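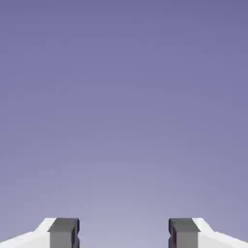
*Wrist cam in the sim, gripper open, arm pointed off at nothing. White shells, grey pads, plenty of sky.*

March 12, 2019

Spent most of the morning on the wrist view in the simulator before going anywhere near the two grippers Mélanie wants compared. Glad I did! The arm was parked looking away from the bench model so I could check the fingers on their own, and for once the view is tidy: both tips come up from the bottom, level with each other, with a good wide gap between the pads. I'd like a touch more finger showing (you only get the very tops, the rest is out of view), but Kornél reckons we'd lose too much of whatever we're reaching for if I tilt it down. We argued about this over tea and I've left it his way for now.

The two candidates, for anyone picking this up later, are the Falia parallel one we've had since last May and the newer Qin, which Stuart is very keen on and which I'm trying hard to be fair about. The Qin closes faster, no question. It also overshoots in the sim if you ask for a small move from fully open, and I can't yet tell if that's the model or my gains. Mingxuan thinks gains. I had them set to 600 on both fingers, which was a number I'd carried over from the old arm without thinking about it, so he may well be right. Dropped it to 135 and the overshoot got much smaller, but then the close feels sleepy and I'm waiting on it every time.

Did 20 closes on each with nothing between the fingers, just to see whether the pads meet in the same place. Falia: dull and repeatable, lovely. Qin: fine for most of the run, then the left finger started arriving a hair before the right. Could be a rounding thing in how I mirror the joint command - I'm sending one number and flipping the sign, and Anqi says she got bitten by exactly that on the Pesico job. She's digging out her version, which sends each finger its own target. Will swap it in tomorrow and rerun the lot before I say anything rude about the Qin in the write-up.

Camera notes while I remember. The backdrop is the default purple fade, darker at the top and going pale towards the fingers. I quite like it, and the dark inner edges of the pads stand out really well against the pale bit, so the edge finder ought to have an easy time. No idea how it'll cope once the bench is behind them, so that's the next test. Stuart asked for a plain white background to match the Grullon set-up, but the finger shells are white too and I think we'd lose their outlines completely. Have told him so, he's thinking about it.

Still to do:

- put Anqi's finger code in and repeat the empty closes
- try a gain somewhere between the two, on the Qin only
- turn the arm back to the bench and save the same view with the gripper open
- ask Mélanie whether she cares about closing speed at all (if not, half of today was for my own amusement)
- book the real arm, Kornél has it until he's finished with the cable swap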